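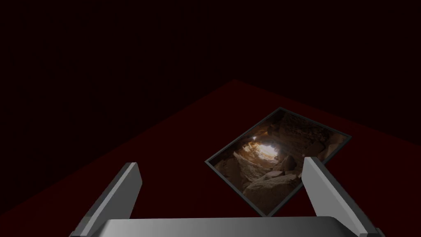 Can a machine do the housework yet? I've been poking at that question since February, when I got a login for Clitance, a simulator that lets you set small jobs for a robot arm at home on an ordinary laptop.

My job was picking a thin framed picture up off a flat surface. Anyone who has moved house has done it a hundred times. You slide a fingernail under one edge, tip it up and grab it. A two-fingered gripper has no fingernail. It comes down from above, and if the frame is wider than the gripper opens, it has to find another way in.

I ran 834 attempts with the default settings and got 23 clean lifts. Turning the friction up helped a bit. Slowing the arm down helped more, but then each try took 14 minutes on my old machine and the fan noise drove me out of the room.

Tosh, the paid add-on, is meant to handle flat things better. I haven't bought it.

Would I let one of these hang pictures in my place? No. Mugs and balled-up socks, maybe, if I weren't in a hurry. Flat things still belong to people, and I'd put plates in a drying rack somewhere in between. Next I'm going to try a thicker frame, 10 runs at each angle, and see if the colour of the surface makes any difference.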